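Where Do the Bandages Go? Sorting the First Aid Supplies at Lusgate

Project report, Practical Organization module
Mateja Tomić and Zlatko Gashi

1. Background

The supply closet on the second floor of the Lusgate building is 198 cm deep, and for years people had been using all of it. First aid materials were kept there along with poster tubes, a fan and the costumes from a play neither of us saw. If you cut your finger in the workshop, the usual procedure was to wrap it in a paper towel and complain.

Our module asks for a small improvement to a shared space. Zlatko wanted to redo the bike racks. I wanted something indoors. We settled on the closet after he cut his finger.

2. What we set out to do

We wanted any student to be able to open the closet and find a dressing in 18 seconds, which is how long Zlatko can stand the sight of his own blood. We also wanted a system that would survive other students, a harder requirement that takes up most of section 4.

3. Method

We emptied the closet into the hallway and sorted everything by what it was for. Our first plan used the alphabet. It failed at "adhesive tape," which half of our testers looked for under T and the other half under S for sticky. The second plan used one bin per job: covering, wrapping, cleaning, and a last one for scissors and tweezers. Our instructor, Ms. Todorova, asked what would happen to things that did two jobs. We said we would get back to her.

The budget was 300, and we spent most of it on bins. The closet at Cirna, the other building, uses cardboard boxes with lids, and when we visited we watched a student open five of them to find a plaster. So we went for open tops. Dust is a fair objection, but the dressings come in their own sealed packets, and the closet has a door.

Everything past its printed date went into a separate pile, which soon became the main pile. Some of it was older than Zlatko's sister.

4. Filling the bins

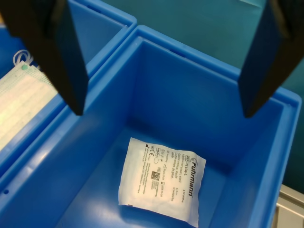
Lusgate, April

The covering bin got its gauze first. We put the Fuhrmann packet flat on the bottom with the print facing up, so the name and the REF 31104-L can be read from above without digging. The text comes in German and other languages, and "Mullkompressen" has since become a word Zlatko uses when he drops something. The bin is bright blue, which we chose so that white packets would show up against it – a design decision we are prouder of than we should be.

Labels were next. We taped a card to the shelf under each bin with the job in capital letters, plus a list of contents in smaller type for people who read.

5. Results

We asked 10 students to find a gauze swab. Most managed it inside our limit. One went straight to the cleaning bin and defended the choice at length, and one took the scissors by mistake and kept them until lunch.

6. Problems still open

The wrapping bin is too big for what is in it, and people have begun to treat the spare room as storage. We have removed a Ketska water bottle from it twice. Tape still lives in two bins. Ms. Todorova has been told that this is deliberate.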